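4 Setting up and caring for your Janden table

This section covers placing the table, leveling it, and looking after the top from day to day. Assembly of the base is covered in section 3. Do not start here until all the base bolts are fully tight.

4.1 Choosing a spot

1. Pick a flat, dry area of floor. The table can stand on tile, sealed wood or low-pile carpet. On thick carpet the leveling feet sink in and will need adjusting again after a week.

2. Keep the table at least 600 mm from a radiator, stove or heating vent.

3. Leave enough room behind each chair to push it back and stand up. A round table is easy to walk past, so people tend to place it too close to a wall.

4. Avoid direct sun for the first month. The wood darkens a little as it ages, and anything left standing on it during that time will leave a lighter patch.

Note: Two people should move the table. Lift it by the underframe, never by the rim.

4.2 Leveling

1. Place a spirit level across the middle of the top, along the grain.

2. Turn the foot nearest the low side counterclockwise until the bubble is centered.

3. Turn the level 90 degrees and repeat.

4. Press down on the rim at four points. If the table rocks, lower the foot on that side by half a turn and check again.

Caution: Do not unscrew a foot past the red line on its thread. If the floor is that uneven, use the Plirkis shim set, part 3338-S, under the foot.

4.3 First treatment

The top leaves the Bhardwaj workshop with one coat of hard oil. It can be used straight away, but a second coat makes it more resistant to grease and water rings.

1. Wipe the top with a barely damp cloth and let it dry overnight.

2. Shake the bottle of Wolance oil and pour a small amount on a lint-free cloth.

3. Rub it in along the grain, working from the center out to the rim. Do the edge last.

4. Wait 15 minutes, then wipe off everything that has not soaked in. Oil left standing turns sticky.

5. Leave the table unused for 24 hours.

Caution: Cloths soaked in oil can catch fire on their own. Lay them flat outdoors to dry, or keep them under water in a closed metal can before you throw them away.

4.4 Everyday use

Bowls and plates can go directly on the oiled top as long as they are no more than warm to the touch. Use a trivet for anything straight from the oven or the microwave. Unglazed pottery often has a rough foot ring – stick felt dots on it, or lift the piece each time you move it.

Set shallow bowls down flat, with both hands if they are full. When you clear the table, check for drips under each dish. Sauce, coffee and red wine should be wiped up within a few minutes. 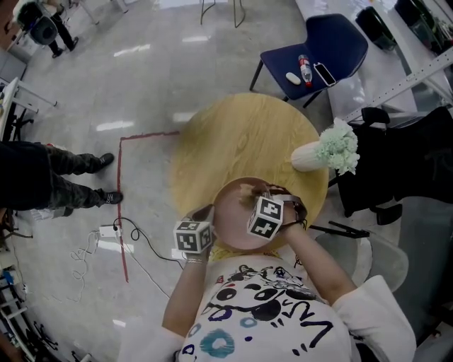

Vases need more attention than dishes. Water that runs down the outside collects under the base and leaves a dark ring, which may not come out without sanding. Stand any vase holding water on a saucer or a cork mat, and keep it clear of the rim. Tall, narrow vases are easily knocked over.

For daily cleaning:

1. Brush off crumbs with a dry cloth.

2. Wipe with a well-wrung cloth and a drop of dish soap.

3. Dry the top at once, following the grain.

Do not use scouring pads, bleach, glass cleaner or spray polish. Spray polish leaves a film that stops the next coat of oil from soaking in.

Oil the top again twice a year, or whenever water no longer beads on it. For light scratches, see 5.2. For dents and deep stains, see 5.3.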